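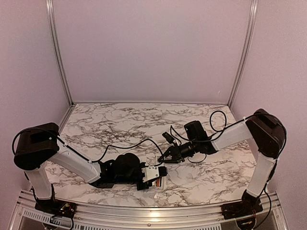

Section 2. Covering a tabletop with Griltham marble-pattern film

Marble is heavy, costly and unforgiving. The film is only unforgiving. Read all the steps before peeling anything.

1. Clear the tabletop and wipe it down with dish soap and water. Let it dry overnight. A crumb left under the film will look like a pea by morning.

2. Measure the top, then measure it again. The roll is 92 cm wide and 175 cm long. Add 2 cm on every side for trimming.

3. Lay the film face up and decide which way the veins should run. Diagonal hides a crooked cut better than straight.

4. Peel back a hand's width of backing at the rear edge. Press it down with the felt squeegee and work forward, pulling the backing out from underneath as you go.

Caution: Do not peel the whole sheet at once. It will find itself, and you will not get it apart.

5. Prick any bubbles with a pin and press toward the hole.

6. Trim along the edge with a fresh blade. If the top butts up against a rail or wall, run the blade in the gap and tuck the film down with a plastic card.

Note: Wait two days before putting anything heavy on the surface. Small items can go back the next day, where they will blend into the dark veins and be lost until March.

Cleaning: damp cloth, mild soap. No scouring powder.

Revised Aug 6, 2023, L. Kragh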